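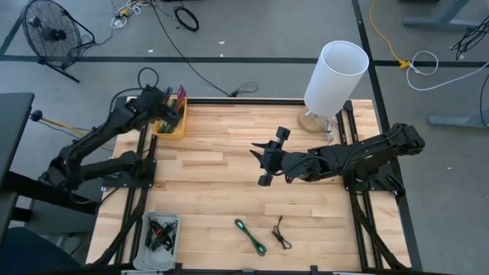 5. Recording demonstrations with the leader arms

This section covers recording a task on a two-arm Flemwood station by remote control. You hold the two leader arms at the operator desk and the follower arms on the table copy your movements. Mounting and calibration are covered in sections 3 and 4 and must be finished first.

The example task used throughout is "cable sort": loose cables on the table are picked up and placed in a tray. The same steps apply to any tabletop task.

5.1 Before you start

1. Check that both follower arms are bolted to their base plates and that the plates do not shift when you push them by hand.

2. Route the arm cables so that they can follow the full movement of the arm. A cable that pulls tight at full reach will show up in the recording as a jerk.

3. Keep power cords and extension cords outside the taped area on the floor where you can. Cords that have to cross it should lie flat.

4. Place the tray, basket and any other fixed items on the table. Both grippers should be able to reach the tray.

5. Lay out the cables. Leave a hand's width between separate pieces for the first session. Piles can come later, once you are used to the grippers.

6. Turn on the table lamp if you use one and leave it on for the whole session.

CAUTION: Keep hands, hair and sleeves off the table whenever the follower arms are powered. The arms will move to match the leaders as soon as they are linked.

5.2 Linking the arms

1. Power on the follower arms, then the leader arms.

2. Move each leader arm by hand until its pose is close to that of its follower.

3. Open Barreto on the station computer and select Link. The follower arms close the remaining gap at low speed.

4. Wait for both status marks to turn green.

5. Open and close each leader grip twice. The follower gripper should close fully and open fully. If it stops short, repeat the grip calibration in section 4.6.

Note: If the gap between a leader and its follower is too large, Barreto refuses to link and shows code 158. Move the leader closer and try again.

5.3 Recording an episode

1. Enter a task name and a one-line instruction, such as "put the green cable in the tray." Use the same wording for every episode of the same task.

2. Bring both arms to the start pose.

3. Press the left foot pedal. A single tone means recording has started.

4. Carry out the task at a steady pace. Do not stop to plan in the middle of a movement – decide which arm takes which item before you press the pedal.

5. Pick up looped cables near a crossing point, where the gripper has more to hold. Lower the cable into the tray before you open the gripper.

6. Return both arms to the start pose and press the left pedal again. Two tones mean the episode is saved.

To throw away an episode, press the right pedal instead. A dropped item that you pick up again can be kept. A collision with the table or with the other arm should be thrown away.

Episodes stop automatically after 120 seconds.

5.4 Between episodes

1. Select Hold. The follower arms lock in place and ignore the leaders.

2. Press the table stop button before reaching onto the table.

3. Put the items back in new positions. Turn some of them and swap their order.

4. Release the stop button, match the leaders to the followers and select Link.

CAUTION: Hold is a software state. Always use the stop button as well.

5.5 How many episodes to record

For a single item and a single tray, plan on 120 saved episodes. For mixed items, plan on 400. Split these between at least two operators if you can.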